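Workshop notebook – 7/1/15
Deck oil test boards, Ilcombe job

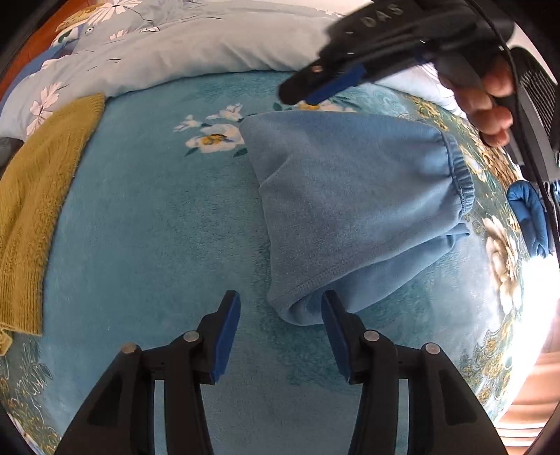 Second coat went on the merbau offcuts this morning. Boards 1 to 18 are the Rosex oil, the rest are the water-based one Berkay picked up. 36 boards all up, same as the plan. Labels are on the end grain in pencil, so don't sand the ends.

Board 7 is still tacky near the knot. I think I flooded it. Wiped back with a rag and left it on the rack by the roller door.

Sanaa asked if we can skip the cleaner on new timber. My view is no – the tannin bleed on the Jondside stairs was bad enough and the client's render still shows it. Two washes, let it dry properly, then oil.

Changed the sanding grit from 80 to 40 on the weathered lot. Slower to finish but the oil soaked in more evenly. Azucena wants the same done on the handrail sample, haven't started.

Brushes: the wide one is shedding. Anayeli has a spare.

To do
Ring Aguirre re colour match on the fascia
Rags go in the water bucket, not the bin
Move the odd-numbered boards outside, north side, leave till August
Ask Apolinar where the moisture meter went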